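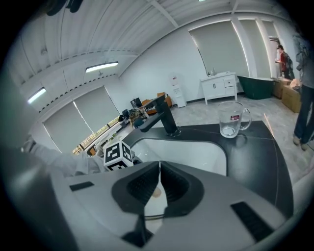

Shared Sinks and Glassware: Revised Arrangements for the Second Floor

The Facilities Office of the Sakadness Building wishes to inform all tenants and staff of revised arrangements for the care of the sinks, the stone countertops and the shared glassware. The arrangements take effect in April and apply to every organization in the building, including Gavby, Dilau and the El-Sayed reading room.

The sinks on the second floor serve several groups in the course of a day. Some people fill jugs there before meetings, others rinse glasses after lunch, and those seated at the nearby desks use the same faucets for washing their hands. The Office received 44 written comments on the subject during the winter survey. Most concerned glassware left in the basins overnight, and a smaller number concerned marks on the dark counters. Both matters are addressed in this notice.

Washing glassware

Glass bowls, jugs and stemware are to be washed by hand. Before a piece is placed in the basin, the basin should be rinsed and checked for cutlery or other hard objects. Only one piece should be in the basin at a time. Bowls should be held by the rim while the water is running, and the lever should be opened gradually. The spouts on these faucets are set well above the drain, and a full stream striking the inside of a bowl will splash over the counter and onto the floor.

Wine glasses should be washed last, in clean water, and held by the bowl when drying. Twisting the stem against the cloth is the usual cause of breakage. Glasses that have been dried should be returned to the cabinet and not left on the counter, where they are easily caught by a sleeve.
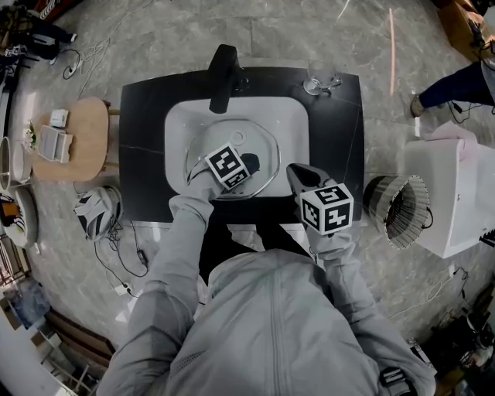 A glass bowl in the basin at one of the dark countertops, with the side table to the left.

Jugs used for drinking water are to be emptied at the end of the day. Water left standing in a jug leaves a line that is difficult to remove later. Where a line has already formed, a small amount of white vinegar may be left in the jug for 12 minutes and then rinsed out thoroughly. Labels attached to the jugs should be left in place.

Care of countertops and basins

The dark stone shows water spots more readily than the surfaces it replaced. Users are asked to wipe the counter with a soft, damp cloth after each use and to follow with a dry one. Vinegar, lemon-based sprays and scouring powder must not be used on the stone. Any spill from the treatment of a jug should be wiped up at once.

The white basins may be cleaned with ordinary dish soap. Abrasive pads are not permitted, either on the basins or on the matte black faucets, which scratch easily and cannot be polished afterward. Tea and coffee should be poured directly over the drain and followed by cold water.

Boxes, trays and small items should be kept off the counters. Side tables may be used for this purpose, provided that a clear path is maintained on all sides. Plants are welcome on tables and sills. They should be watered sparingly, and pots should stand on a saucer wherever they are placed.

Floors

The large floor tiles become slippery when wet. Water on the floor should be dried immediately by the person who notices it, whether or not that person was using the sink. Cloths for floors are gray and are stored separately from those used on glass. The two should not be laundered together.

Breakage and replacement

Broken glass should be wrapped in newspaper, marked clearly and taken to the service room. It should not be placed in the desk-side bins. Breakages are to be entered on the sheet inside the cabinet door with a short note of the item concerned. No charge is made to individuals. The building currently holds 513 pieces of shared glassware, and 100 further pieces have been approved for purchase this year - chiefly tumblers and small bowls, for which demand has been greatest.

Tenants hosting receptions may reserve additional glasses through the Facilities Office. Requests should state the number required, the room and the time at which the glasses will be returned. Items must be washed and dried before return, and sets borrowed by Dilau and Gavby for joint events should be returned together in the crates provided.

Clean cloths will be delivered each morning before 8:00. Requests for additional supplies, and reports of slow drains or dripping faucets, may be left at the front desk or entered in the maintenance book kept there.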